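The Long Sermon and Its Enemies
Ermelinda Sampaio
11/17/23

My grandmother's church in Venter had a clock on the back wall, where only the preacher could see it. It was given in memory of a man who had slept under every pastor the congregation ever called, and his family felt the gift spoke for him. The preacher of my childhood looked at it often and with great interest, the way you might look at a bird, and then went on to the second half of Leviticus.

I bring this up because my own church has just finished a long argument over sermon length, and I was on the losing side. The winning side wants 11 minutes. They got the number from a visiting speaker who told us that this is what people can bear. I would like to know which people. The same folks who can't bear twelve minutes on the Book of Job will sit through a football game in sleet and complain when it ends.

I am not going to pretend the old preachers were all good at it. I own a box of printed sermons, bought at an estate sale in Narnetti for less than the price of lunch, and most of them deserve the box. There is one on the duties of servants that I have started four times. There is one on the Flood that takes so long to get the animals aboard that you begin to root for the water. But in among them are a few that I have read standing up in the kitchen with the kettle screaming, and every one of those is long. They had to be. The preacher spends the first stretch telling you what you already believe, so that you nod and settle in. Somewhere in the middle he turns around and asks what you have done about it. You can't make that turn in 11 minutes. There isn't enough nodding behind it.

The short sermon has its own shape, and by now I could draw it in my sleep. A funny thing happened at the grocery store. It reminded the pastor of a verse. The verse reminds us to be kind at the grocery store. Let us stand and sing.

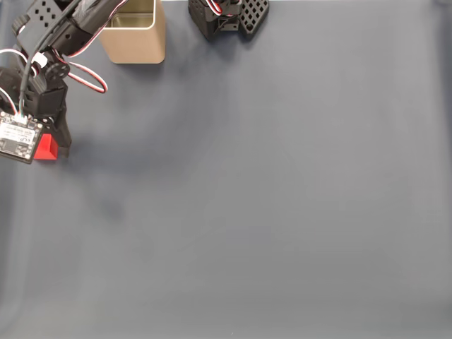
So does a sermon have to be long to be any good?
It has to be long enough to get past the point where the listener agrees with it, and for most of us that takes a while.

My friends on the other side say I have forgotten the Sermon on the Mount, which can be read aloud before your coffee gets cold. I haven't forgotten it. I would only point out that it doesn't contain a story about a grocery store, and that the man giving it had advantages our pastor lacks. They also say that children get restless. Children were restless in Venter too. We had a system of peppermints, and we learned to fold a bulletin into a boat, and some of Leviticus got in anyway while our hands were busy. I can still tell you which owls you're not supposed to eat.

What bothers me more than the clock is the fear behind it. Somebody has decided that the people in the pews are customers who might walk across the road to Vorkel Chapel, where they have cup holders. Once a preacher believes that, he will never again say anything that might make a person get up and leave, and that covers a good deal of the Old Testament and nearly all of Paul. The hard-shell preachers of the revival years had plenty of faults, vanity high among them, but they did not lie awake worrying that the congregation had been made uncomfortable. They lay awake worrying that it hadn't been.

I don't want hellfire back. I had some as a girl and it gave me a stomachache and a lifelong dislike of candles. I'd settle for a preacher who has studied a passage all week and come out a little shaken by it, and who takes as long as he needs to tell us why. If that's 11 minutes, fine, I'll eat this column. If it's an hour, bring a cushion.

The new rule started in August. On the first morning our pastor, a decent man who was never consulted, finished a thought about forgiveness, glanced at his watch and sat down. It was a good thought. He'd only just gotten hold of it. Then we had two hymns and an announcement about the parking lot, and the announcement ran longer than the sermon.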